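Slide 1. Unemployment rates, and why one number is not enough

Start with the headline rate. It counts people without a job who looked for one in the past 4 weeks. People who stopped looking drop out of it.

Garnstead survey: 1242 households, 600 with someone working part time. Ask the room who they would count.

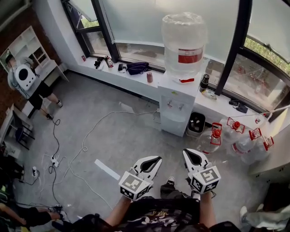 Tetsuya Ueda objected at the Calville session that part-time workers who want full-time hours belong in a separate measure, and that mixing them in makes the headline rate harder to compare across years. Fair point. Leave time for it.

Slide 2. Seasonal adjustment

School lets out in June and the raw count jumps. Show the raw line first, then the adjusted one. Do not read out the method.

Mention that Garnstead figures get revised for 3 months after release. The first number is the one that makes the news.

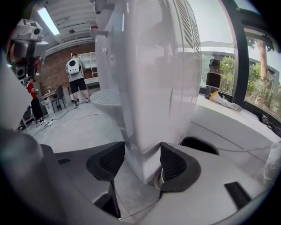 Next, participation. If the rate falls while participation also falls, check both before calling it good news. Use the Sugawara county chart, then take questions. Stop at 20 minutes.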